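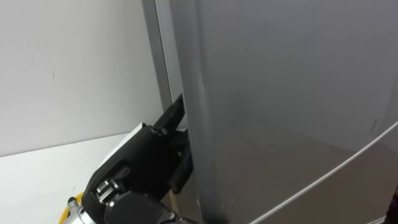

Cellbridge Contact Planner 2.20
Motion planning and force control for doors, drawers and lids

Overview
Contact Planner generates arm trajectories for tasks where the gripper stays in contact with a hinged or sliding part. It runs between your perception stack and the joint controller. Input is a wrist or head camera stream, joint states and, if fitted, a wrist force-torque signal. Output is a joint trajectory with a compliance setting for each segment.

Edge grasp module
Appliance doors often offer no handle the gripper can reach. The edge grasp module searches for a door edge next to a fixed side frame, places one finger in the gap and closes the other on the front face. Brushed steel gives poor stereo depth, so the edge is fitted from image lines first and depth is used only as a check. Rounded edges are supported.

Hinge estimation
The hinge axis is estimated during the first 20 mm of travel and updated until release. No door model is required. If the estimate does not settle, the arm holds position and returns code 91.

Specifications
Control interface: position or impedance
Planner update rate: 20 Hz
Arms supported: 2 per license
Grippers: parallel jaw, flat or angled fingertips
Log format: plain CSV or binary

Included
Planner runtime, trajectory viewer, calibration tool, sample configurations for Valtness and Somoteck arms. The viewer replays logs without an arm connected.

Known limits
Magnetic seals can cause a force spike at opening. Set seal_release before the first run. Double doors with a shared center gap must be assigned left or right by hand. Glass doors are not supported.

Ordering
Sold per controller. Floating licenses are available through Thammasiri. Configuration files from the May release load without changes.

Page updated 8 Oct 2019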